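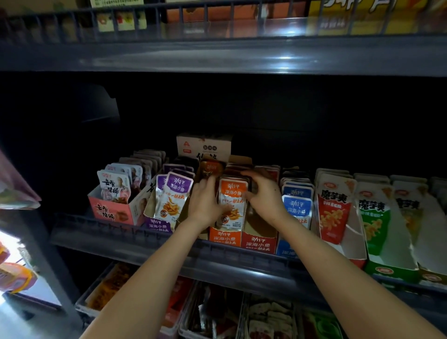 Does a tidy snack shelf sell more snacks? I have spent a good part of this year asking shopkeepers, and the best I can offer is that it sells different ones.

The trade press is keen on tidiness. Wendgate, a newsletter that lands in my inbox whether I open it or not, calls the low shelf of small packets "the friendliest meter in the store." I doubt whoever wrote that has ever crouched in front of one. Single-serve packets slide, lean and fall behind their own display boxes. Dried fish ends up in with the pork trotter. A customer picks up a konjac pouch, thinks better of it and drops it wherever there's a gap.

Ursina Eberhard ran a small grocery in Floltville until February and still has strong feelings about display boxes. "They look wonderful when they're full," she told me. "Take out four packets and the rest lie down." Her fix was to pull the front ones forward and stand them up again, every day, which she considers a waste of a grown woman's afternoon.

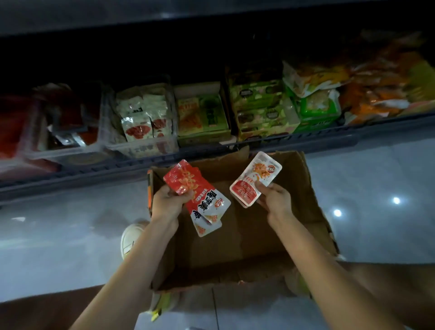
She also kept a plain carton on the floor for anything that had strayed. Sorting out of the carton was quick when the packets had bright, distinct colors and miserable when they didn't. Too many snack makers print red on white, then put out a second flavor in white on red. You have to read every one.

Benedikt Bachmann, who designs store layouts in Hercombe, told me color blocking solves this. Put the purples together, then the reds, then the blues, and the eye does the work. I asked what happens when one brand sells the same little fried fish in several colors. He said you keep the brand together. So which is it? He sent me a drawing with 47 slots on it, every one of them full.
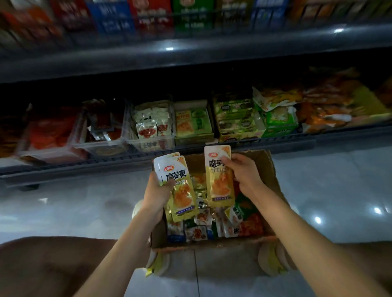 Konjac is the honest test of any system. The pouches are narrow and slippery and won't stand without neighbors. Waltraud Zaugg, who stocks them at her shop in Sison, has given up on trays for hers and sells them from an open box, jumbled in with the other small stuff. People dig. Some of them buy things they didn't come for. She thinks the mess helps, though she has no figures, and neither does Bachmann for his drawing.

My own view, after too many hours on hard floors, is that straightening is worth doing for whoever has to restock. Beyond that I'd want to see receipts.
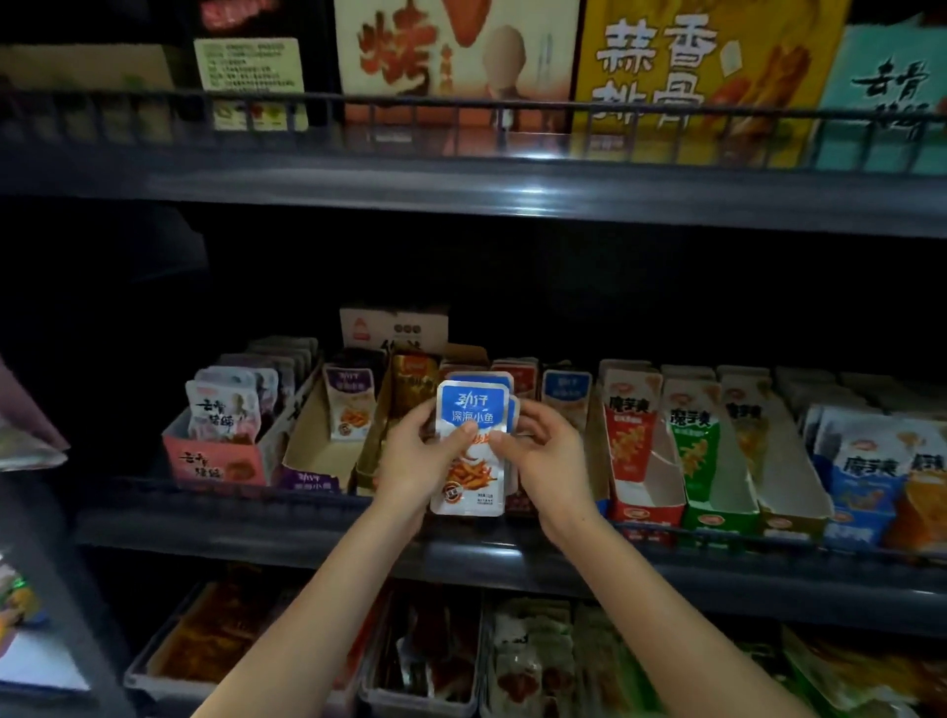
What to buy if you must have a system

Wire rails along the shelf front stop boxes from creeping forward. Skip the label makers.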